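Pekham Robotics Club – Two-Arm Project Gallery

Hi, and welcome to the gallery! I'm Nuwan Kumarasinghe, second-year captain of the two-arm team, and I promised everybody's parents I'd get this page up before July. We have a lot more words than pictures at the moment (my fault, I'm a talker), so settle in. If you're here because you might want to join next year, read the bottom part first and then come back up.

Quick background for anyone new. The club meets after school from 3:30 until somebody's ride shows up. For years we did the usual driving robots, and those teams are still going strong. The two-arm team is the odd one out. We have a pair of arms bolted to one beam at the front of a table, and our job is to teach them to handle ordinary household stuff, mostly by steering them ourselves, recording what we do, and training a program on the recordings. Our competition is the Landero Open, where each team gets 8 minutes at the table and a list of chores they haven't seen before.

The hardware set we practice on

Our theme this season was locks, rings, packages and other things you'd find in a garage drawer. Tomás Rocha picked most of it. His rule was that if a thing annoyed him to pick up with his own hands, it went on the list, and I have to say the rule works great. Soft foam blocks are fun for a month and then you've learned everything they have to teach you.

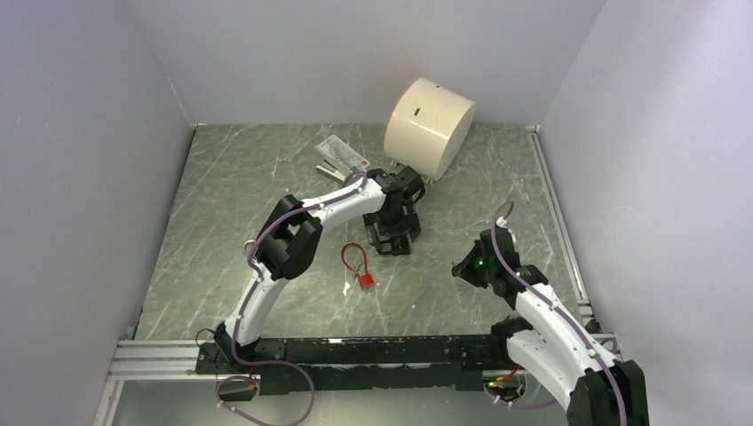 I steer the left arm most days and Tomás takes the right, and we've gotten pretty good at not yelling at each other. The thing that took longest to learn was who goes first. Early on we'd both dive for the same object and end up with two grippers nose to nose and neither of us willing to back off. Now the person whose side the object is on calls "mine," and the other one hovers. It sounds silly when you hear it from across the room, but our recordings got so much cleaner once we started doing it! A program that learns from you learns your dithering too, so every second you spend wobbling around deciding what to do ends up in there.

The red cable lock is everybody's favorite and everybody's enemy. A loop of cable doesn't stay the way you left it. You pick it up by one side and the other side swings around, and now the padlock is pointing somewhere new and your whole plan is off. We tried it three ways:

Grab the padlock body first. Good grip, but the loop flops wherever it likes.

Grab the loop first. Easy to get hold of, hard to do anything with afterward.

Left arm holds the loop, right arm comes in for the lock body. Slow, but it's the one we kept, and it's the one I'd tell a new team to start with.

Custódio Neves, our coach, made us write all that down in the log before he'd let us try anything else. I complained about it at the time. Then we lost two weeks to a cold going around the team, came back, and had no memory of what we'd been doing, and the log saved us. So, fine, Coach. You win.

A word about flat things

Packages on cards were supposed to be the easy part of the season. They were not! A card lying flat gives a gripper almost nothing to get under, and if you press down too hard you just shove it along the table. Renji Oda spent most of the spring on this one problem. Her trick is to come in low at the plastic bubble, pinch that, and lift slowly so the card comes up with it. She has 17 good recordings in a row of it, which is our team record for anything, and she'd like it known that she did them without a snack break.

She's also the one who talked us into moving the objects between every single run. We used to put each thing back in the same spot, and our program got very, very good at picking things up from that spot. Slide the lock over a hand's width and the arm would go reaching for the old place like it was still there. These days one person steers and another shuffles the table in between, and we change who shuffles, because it seems everybody has a favorite arrangement without knowing it. (Mine is diagonal. I had no idea.)

The close-up work

Most of the real practice goes on once the fingers are down near the tabletop. Getting the arm to the right neighborhood is quick. The last little bit before you close is where you earn it.

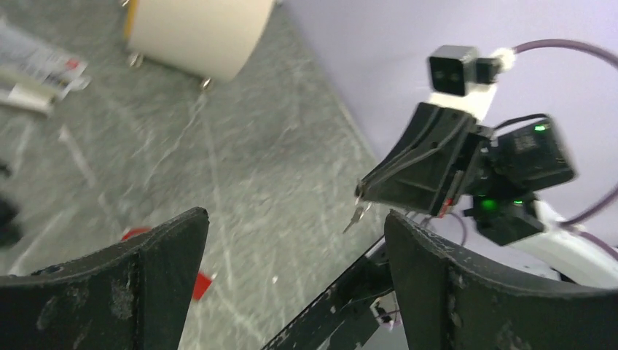 My advice to new drivers is to learn one view at a time. Start with the view of the whole table and get comfortable moving both arms around without bumping into anything. Then switch to the wrist view and do nothing but small moves for a whole meeting. People want to jump back and forth right away and they get lost, because left in one view can look like away from you in the other. I got lost plenty. There's a recording from last fall where I drive in a slow circle for a full minute, and Tomás plays it every time we have visitors.

The wrist view also teaches you to think about where the other arm is. It's easy to stare at the thing you want to grab and forget you have a partner. We had one good solid clunk in the fall season, nothing broken, and after that Coach added a rule that you say "coming in" before you cross the middle of the table. Remigiusz Stępień, who drove for the team before me and now comes back on his college breaks to help, says they had the same rule in his day and dropped it, and then had the same clunk. So please, next year's team, keep the rule.

Remi also showed us how to check the fingers before every session. Open all the way, close all the way, open again, and listen. If one sounds scratchy or hesitates, stop and find out why before you record anything. We keep a soft brush by the table for dust. And please check your cables! Swing each arm through its whole reach with your eyes on the purple cable and make sure it never pulls tight. It takes a minute and it goes on the checklist every time, even if you just did it an hour ago and even if you're sure.

How the season went

We recorded more than I ever thought we would. By the end we had 3,000 short clips saved, though plenty of those are first tries from the fall that we'd be embarrassed to train on now. Renji and I sat down over spring break and sorted them into keep, maybe and yikes. The maybe pile is the biggest and I still owe Coach a decision on it.

At the Landero Open there were 40 teams signed up, and we landed in the upper half, which I'm really happy with for our first go at it. We did well on anything with a solid body. We did badly on a dish towel, which the team from Garcia folded beautifully – twice! – while we stood there with our mouths open. Their drivers were super nice about it and told us they start every meeting with cloth before they touch anything else. So guess what we're starting with next year.

The one thing I'd do over is the practice timing. We ran our sessions with no clock at all until a couple of weeks before the event, and then the clock made us all drive like we'd never seen a robot before. Tomás closed on thin air three times in a row. Start the timer early, even when it doesn't count.

Coming up

We're keeping the lock set for the start of next season so new people have something to learn on, and adding towels, socks, and whatever else Tomás digs up. Renji is taking over as captain, and I'll be around to help until I graduate. She's already rewriting the checklist.

There's also a plan for a shared practice afternoon with the Divurell team, who built a setup a lot like ours over the winter. We'd swap object lists, so each team has to work on stuff the other one picked. I've seen part of their list and there's a zipper on it. Wish us luck.

If you'd like to join, you don't need any experience. Tomás had never driven anything but a go-kart. You do need to be okay with doing the same small thing over and over and writing down how it went, and you need to be there for the first safety session, no exceptions. Sign-up sheets are on the door of the robotics room, and you can come watch any meeting you like before you put your name down.

More pictures when I've gone through the rest. – Nuwan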